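Notes on the Cordero sponge, August

The recipe supplied by Irén Mészáros has been revised. Sugar is now set at 70 grams, and the mixture is to be divided among eight small tins.
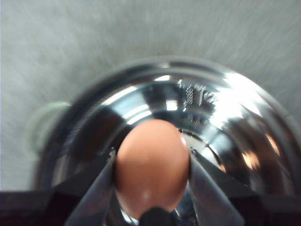
Eggs should be brought to room temperature before mixing begins. Brown eggs are used in this kitchen, and a stainless steel bowl is preferred to plastic for whisking. Mr. Esteban's remarks on oven temperature will follow in a later entry.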